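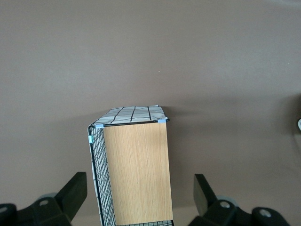
Mansa Agbeko

Search this course Enter search terms Go

Notes for Unit 2: Small Things on a Table

OK, so these are the notes I talk from, tidied up a little for those of you who asked. They wander, same as I do. If something in here disagrees with what I said in class, go with what I said in class (I probably changed my mind on the way over).

The unit is about ordinary household objects and how people set them out, use them and put them away again. Last unit we did whole rooms. Now we shrink down to one table, and I want you to get nosy about it!

Start with storage, and start with mixed materials. I love a box that can't decide what it is. Wood-grain front, black wire mesh on the side, a bit of white lining showing through the little squares, a patterned sheet over the top with big black grid lines on it. And then light blue at the edges, clips or maybe tape, holding the thing together. Every one of those parts is doing a different job. The front panel is the public face. It says "furniture." The mesh says "kitchen cupboard" or "office," depending on where you grew up. The lining and the cover are softer and they hide what's inside, if there's anything inside.

What I want in your notebooks for this part is a page on one storage object you own. Draw the side people see and then draw the side they don't. Write down every place where one material meets another, because that's where makers get into trouble and where owners start improvising. Tape counts. Binder clips count. Beca Jenkins turned in a gorgeous page last year on a shoe rack that was mostly string by the end, and I still bring it out when a class gets too tidy on me.

Read the Ruggiero handout before you start, at least the part on joints and edges. It's dry but it's short. The glossary sheet uses "liner" for anything soft that sits inside a frame, and "cover" for anything that sits over it, so please stick to those two words or we'll spend the whole discussion sorting out who means what.

Next, breakfast. I picked toast for the activity half of this unit since just about everybody has an opinion on it, and the equipment is so familiar that we stop looking. A two-slot pop-up toaster is a pretty bossy object. It tells you how thick the bread can be, and how many slices you get, and where your hand has to go. The lever is on one end. The slots are on top. So you end up reaching over, pinching the slice by its top crust and lifting, and then you need somewhere for it to land. 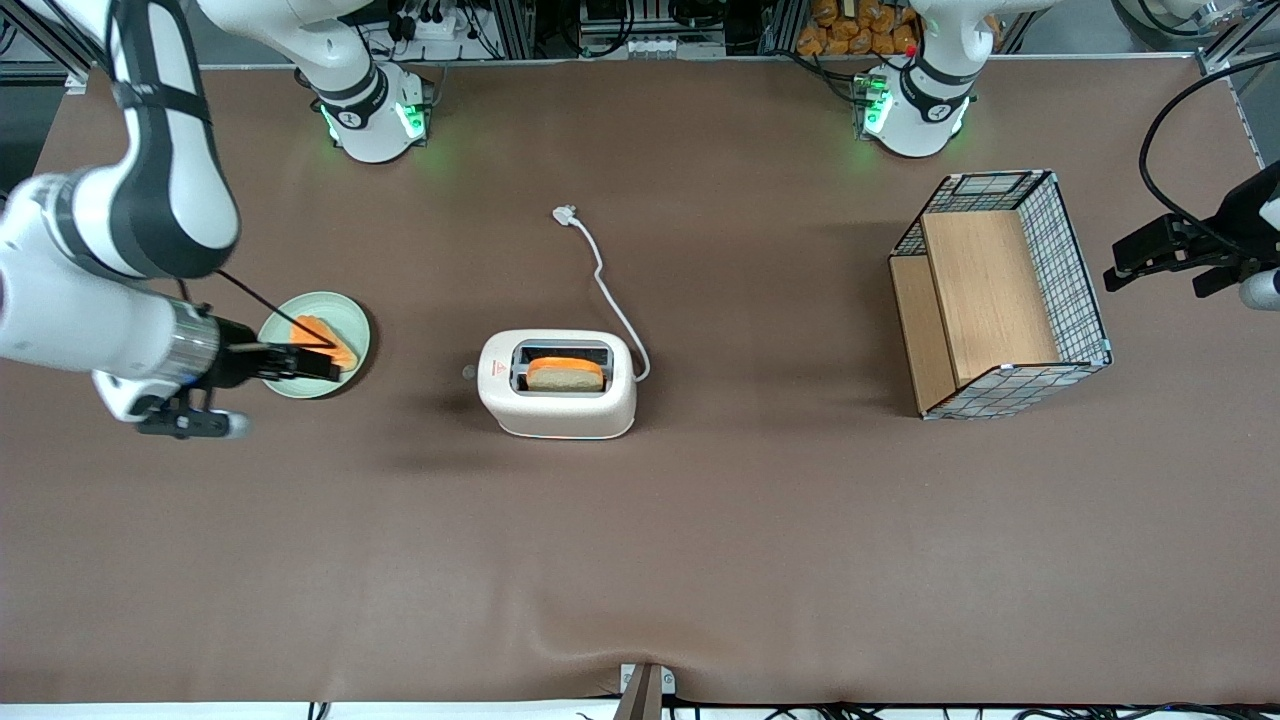 Which gets us to the plate. Where do you put it? Left of the toaster, right of it, in front? Try all three at home. I'm a left-side person and always have been, and Rangi Doolan, who teaches the other section, thinks this is madness. Watch what happens to the second slice, too. Some people take both out right away and some leave one sitting in the slot while they deal with the first. I leave it. It feels warmer in there, though I've never tested that and I'd be happy for somebody to prove me wrong.

Look at the surface as well. A tablecloth changes things. Crumbs show up differently on brown cloth than on a white counter, and a pale plate really stands out against it (pale green on brown is lovely, I'd eat off that every day). Put down a patterned cloth and the same plate half disappears.

For the write-up, describe making toast from the moment you pick up the bread to the first bite. Keep it under 1000 words. Name the objects, say where each one sits, and say which hand you use. Skip the butter unless it changes where things go.

Krystyna Sadowski has the spare copies of the handout in the Nandby room, and she's there most mornings. Drafts go in my tray by the end of May. Bring your storage page to the next session too, even if it's only pencil, and wear sleeves you can push up.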